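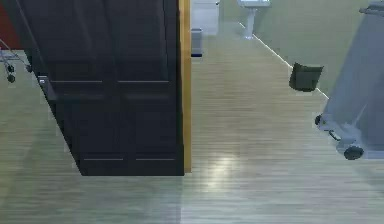
About Groltex

Groltex is a shared workshop in Erninby. Members build small indoor robots there, mostly wheeled, and write the software that moves them through corridors and doorways. There are nine members at present. Some work on their machines at home and come in only for test evenings.

The workshop was set up by Annunziata Benedetti, who had been building a delivery trolley in her spare room and ran out of floor. She still looks after the simulation work and the wiring bench.

What we build

The main shared project is called Bretine. It is a low, three-wheeled base with two driven wheels and a castor, intended to carry a small load along a hallway and through an ordinary door. The base is cut from sheet aluminium. The motor controller, battery tray and bumper switches are each on their own plate, so that one can be changed without taking the others out.

Morelli is the software side. It holds the simulated buildings, the route planner and the logging tools. A route is run in simulation first and on the real base afterwards. The rendered hallway at the top of this page is one of the Morelli interiors: a dark panelled door standing open, a glossy wood-grain floor, a green wall with a white skirting board, and wheeled equipment along the sides.

Open doors take up most of our time. A door at an angle narrows the route and hides part of what is behind it, and the position of its lower edge matters to a low machine. Thin tubular legs are the other regular problem, as a flat laser scan may return only a few points from each. Shiny floors are treated as a separate case. Reflections are rendered in the camera view, and the planner's floor mask is checked against them before a route is accepted.

How a build is run

Each build is split into six stages: drawing, simulation, frame, wiring, bench test and floor test. A stage is closed when its notes are in the shared folder and another member has repeated the result. Floor tests are run at walking pace or slower, with a wired stop button held by a second person.

Parts are bought by the member who needs them. Common stock – fixings, crimp terminals, cable, fuses – is paid for from subscriptions. Batteries are charged in the metal cabinet and are not left on charge overnight.

Joining

Membership is open to adults who have a build in progress or want to help with Bretine. No formal training is needed, but new members are shown the pillar drill and the battery cabinet before using either. The first three visits are free.

The workshop is open on Saturday from 9 in the morning. Drawings for the Bretine base and the current Morelli interiors can be copied by any member. Bring your own safety glasses and a laptop with a network port.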